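About Brolport Storage

Brolport Storage supplies small-parts storage to workshops, schools and repair businesses. The company was founded in Gestham, where our office, showroom and main warehouse remain to this day. We hold 276 product lines in stock, from single stacking bins to full wall systems, and we serve both trade customers and members of the public.

Our range

The greater part of our trade is in drawer organisers for screws, washers, fuses, beads and other items that are easily mislaid. Customers who visit the showroom are welcome to handle the products before ordering, and our staff will advise on the size and number of drawers suited to a particular trade.

Portable organisers are intended for those who work in more than one place. A model with nine clear drawers, set in three rows of three, allows the contents to be checked without opening each drawer in turn, and the carrying handle on top means that the whole unit can be moved from shelf to bench.
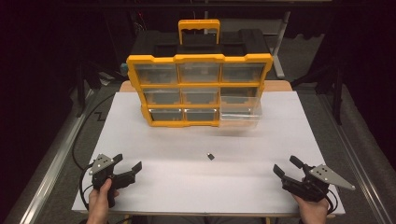
Schools and colleges

We have supplied technology departments for 20 years under our Brekke scheme. Participating schools receive a planning visit, printed drawer labels and a discount on repeat orders. Where a department is moving to new rooms, we can deliver in stages to suit the timetable. Applications for the coming school year open in November.

Spare parts and repairs

Replacement drawers, dividers and handles are kept for every organiser in the current catalogue and for the earlier Rorner series, which is no longer sold new. Our parts store holds more than 1000 individual items. Please quote the number printed on your original invoice when placing an order.

Our people

The company is led by Rahel Leitner, Managing Director, who joined the business as a warehouse assistant. General enquiries should be sent to the Gestham office through the contact form, and trade customers may telephone extension 2065 to speak to the accounts team.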